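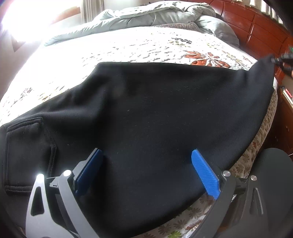
Black hoodie, hand-held gripper, fabric gathered between the pads.

1/ Notes on automation at Ostengate, where I run the garment returns floor. We process about 4000 pieces on a normal day. Two folding cells from Willex went live in August. Posting what changed in the staffing, as people keep asking me for the cycle time and nothing else.

2/ Before: 16 folders per shift, standing, each doing inspect, fold, bag, label. After: seven still fold. The rest moved to inspection and to what the contract calls "demonstration work."

3/ Demonstration work means doing the handling yourself with a hand-held gripper so the cell has something to learn from. Pick, lift, lay flat, fold, reset. Hoodies are the slow category. Thick fleece, a pouch pocket that catches, a hood that never lands in the same place.

4/ Pay grade was the first dispute. Management filed demonstration under "general handling." Torunn Magnusson, our shop steward, got it regraded one step up. The step applies only to hours logged on the tool, so everyone now logs hours on the tool very carefully.

5/ Second issue: wrists. Folding by hand was shoulders and lower back. The gripper moves the load to the forearm. We cap it at 75 minutes, then rotate to inspection. The cap is local practice — it is not written down anywhere yet.

6/ Black garments need a separate note. Lint and creases are hard to judge on black, for people and for the cell. Ülle Kivi on inspection sends back more black fleece than any other category. Those go to the manual table.

7/ What I did not plan for: the manual table now gets only the difficult pieces. No easy T-shirts in between to recover on. Output per person looks lower on the dashboard and I have had to explain that twice.

8/ Rate targets for the manual table get reviewed Wednesday. I have asked for them to be set by garment type. Will add the result to this thread.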